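About Perkham Kitchen School

Small cookery school, two rooms above the old Gekarton box works. Evening classes mostly, some Saturdays' worth of bread in winter. Started in February with one oven and a borrowed fridge. Two ovens now. Own fridge.

What we teach

Plain cooking. Soups, pies, flatbreads, a decent curry, what to do with half a cabbage. No certificates, no exams. You cook, you eat it, you take the rest home (bring a tub please, we keep running out).

Our most popular course is still the Dissanayake course, named after the family recipe book it's based on. Rice, dhal, sambols, two fish dishes. Books up fast so get your name down early. The Arnitz course is the baking one: rye, seeded rolls, plum cake. Slower evenings, lots of waiting for dough, lots of tea.

Everyone gets their own bit of table and their own plates. Bigger dishes get shared out at the end.
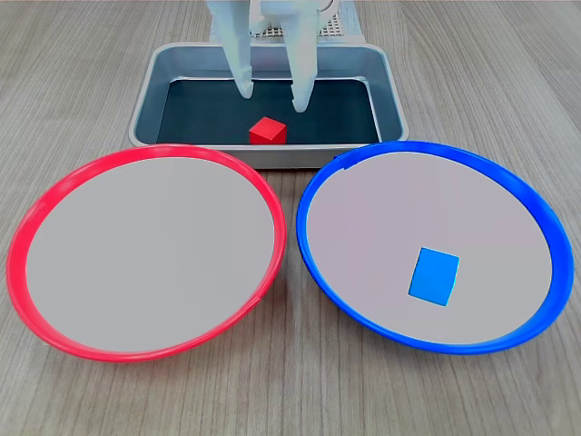

Who comes

All sorts. Students who've only ever had a microwave, people newly retired, couples, teh odd whole office. Under 16s welcome with an adult. Last year 455 people came through the door, and a fair few of them came back for a second course.

Allergies: tell us when you book, not on the night. We can do most things without nuts or dairy. Gluten free is harder on the baking course, ask first.

Money

We're not for profit. Fees cover rent, gas, ingredients and paying the teachers properly. Spare places go at half price in the last week before a course starts. Gift vouchers available, they last a year.

Finding us

Side door on the yard, not the shop front. Up the stairs, second left. There is a goods lift if stairs are a problem, ring ahead and we'll come down and work it for you. Free parking in the yard after 6pm, bus stop is 300 metres away. Doors open fifteen minutes before class. Aprons on the hooks, help yourself.

Questions, use the contact form. We answer most evenings, bit slower in term time as were usually cooking.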